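Dinner for 44, and what I'd do with the room next time

October 25, 2024

I've been promising to write up the Grurden dinner for weeks now, and every time I sit down to it I end up looking at the seating chart again and getting distracted by who sat beside whom. So here I am with a pot of tea and the phone in the other room. Several of you asked how we found the space, what it cost and whether I'd do it again (yes, with more extension cords).

For anyone new, I started having people over for long dinners in my apartment back when I was still doing window displays, and it grew until my neighbours were being very gracious about the stairwell. Last January I decided the next one would be somewhere with a proper loading door and more than one washroom.

Finding the room

Grurden is the second floor of an old button warehouse, and it had been a dance studio for most of the time I've lived in this city. I used to walk past and hear the piano. Kyrylo Pylypenko took over the lease when the studio closed, and he has done very little to it, which I mean as the highest compliment. He pulled down a dropped ceiling, had the big windows reglazed, and left the floor its lovely scuffed honey colour.

I looked at two other places first. Motico was gorgeous but wanted us out by nine, and I have never in my life got a dessert on the table before nine. The other was a photo studio with white walls, white floor, white everything, and I kept imagining red wine.

Kyrylo charged us $900 for the day, from morning load-in until midnight, tables and chairs included. I thought that was very fair. We were 44 for dinner, and the room could have taken a few more, but I like people to be able to push their chairs back and stay a while.

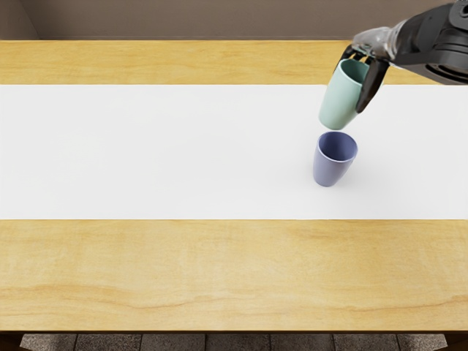

Colour, and my trouble with it

I'm a person who owns too many napkins. My first plan was a deep rust and mustard sort of autumn thing, and I had bought most of it before I hung a swatch in that room and saw it go completely muddy by late afternoon. The windows face north! I had stood in front of them three times and it hadn't crossed my mind.

So back it all went, or rather into the hall closet it all went, and I started again with pale things: chalky greens, a bit of lilac, undyed linen. Ostap Levchenko, who has lit more shop windows with me than either of us would care to add up, said to keep everything on the tables quiet and let the lamps do the work. He hung paper lanterns from Jeon at different heights down the length of the room, quite low, so that you felt tucked in even with all that ceiling overhead. I fought him on the low ones and I was wrong.

The candles came from Dondness, the little shop by the ferry dock. I bought 243 of them, a number I remember because the fellow at the till counted them out loud, twice. We burned maybe half. If anyone needs tapers, please write to me.
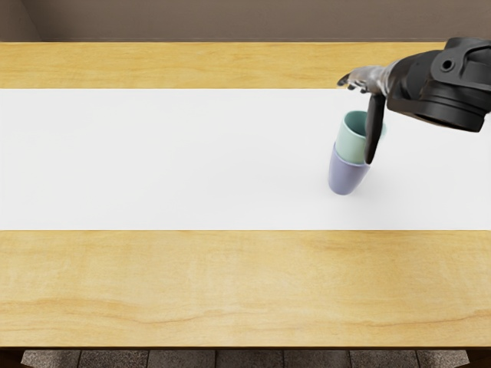 White runner on a light wood table.

The food, briefly

We kept it simple: braised beans with fennel, two kinds of bread, a big platter of roast squash with brown butter, and plum cake. The kitchen at Grurden is really a sink, a counter and a very opinionated oven, so everything that could be cooked at home was cooked at home and carried up in the freight elevator. I'd recommend a cake that likes to sit overnight. I'd also recommend labelling your lids before you leave the house – I served someone a bowl of salad dressing as soup, and she was so polite that she had three spoonfuls.

What I'd change

More hooks for coats, first of all. We had one rack and a heap. I'd also put the bar at the far end of the room, well away from the door, where everyone stopped dead with a drink in hand and the people behind them were stuck on the stairs. And I'd ask for the heat to be turned on by noon, as a warehouse takes its time warming up.

Kyrylo has already pencilled us in for the spring. I'm thinking one very long table this time, if I can work out how to get it around the pillar. If you've done a dinner in a room with a pillar, tell me how in the comments. I read them all, usually at breakfast.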